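Looking after a gamepad and keyboard

Category: Home > Tips > Games room

Most faults on a controller come down to crumbs and skin oil. Switch it off, take the batteries out and go round the seams with a dry wooden toothpick. Wipe the grips with a cloth barely damp with water and a drop of washing-up liquid. Don't spray anything straight on to the sticks.

Sticky buttons need a cotton bud with a little isopropyl alcohol. Press each one 20 times afterwards and leave the pad until the evening before you use it. My old Titora pad got this treatment every October and the triggers are still good.

For a keyboard, unplug it, turn it over and tap the back. If you pull the keycaps, take a photo of the layout first. Wash the caps in a bowl of warm water and let them dry overnight on a towel.

Dust the console vents with a soft paintbrush and keep 13 cm clear behind the case. Long sessions in a hot cupboard are what make the fan roar.

Keep drinks on a separate table, lower than the desk.

Comments

Wolfram Heitmann: Does the alcohol take the print off the buttons? Mine is a Ruro.

Pascal Stöcker: It did on one of mine. Try the back first.

Wolfram Heitmann: Thanks, will do. 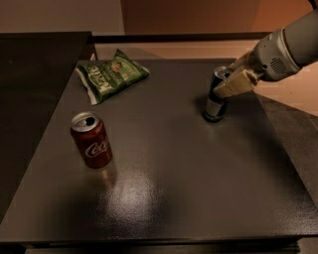 Snack bag and cans on a dark table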